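Najafi Opens Registration for Sindlow Pairs, a Summer Bridge Event for Club Players 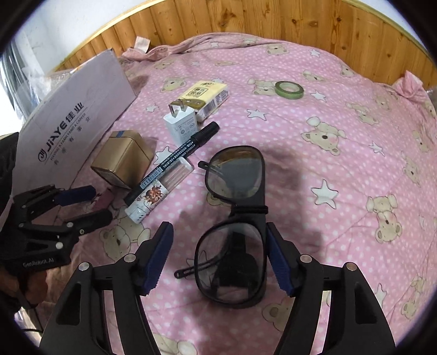
Who can enter the Sindlow Pairs?
Any two players who know the basic rules of contract bridge can enter as a pair, and neither one needs a ranking or a club membership.

August 16, 2025

Najafi, the publisher of card game books and teaching materials, has opened registration for the Sindlow Pairs, a two-session duplicate bridge event to be played at the Postidier Hall. The field is limited to 34 tables. Places will be given in the order that paid entries arrive.

The event is aimed at people who play in local clubs or at home and have not played much in tournaments. Pairs will play 21 boards in each session, with a meal break between the two. Scoring is by matchpoints. Both sessions count equally toward the final result, and hand records will be handed out when the second session ends.

"We heard from a lot of readers who had finished our beginner books and wanted somewhere to play," said Solange Simard, events manager at Najafi. "Most of them were a little nervous about sitting down against experienced pairs. The pace here is slower, and directors will explain a ruling in full if you ask."

The entry fee is $40 per pair, which covers both sessions and coffee. The meal is not included. Players who need a partner may register alone and will be matched with another single entry before the event. Anyone left without a partner will get a full refund.

Pairs may use any standard bidding system. Each pair must bring two filled-out convention cards, and blank cards can be picked up at the desk. Psychic bids are allowed under the usual rules, but artificial opening bids at the one level are limited to a short club and a strong club.

Garnet Lemieux will direct both sessions. Lemieux also wrote the deals for the practice set that Najafi released in June under the title Altetti. The set has 1000 hands, sorted by the contract reached and the main point of the play, with notes on the opening lead. A printed copy will go to the winning pair, and to the top pair among those playing in their first tournament.

Slips for late changes of partner will be accepted at the desk until the first session begins. Phones must be switched off during play.

Entry forms are available from the Najafi events desk and at the Postidier Hall box office.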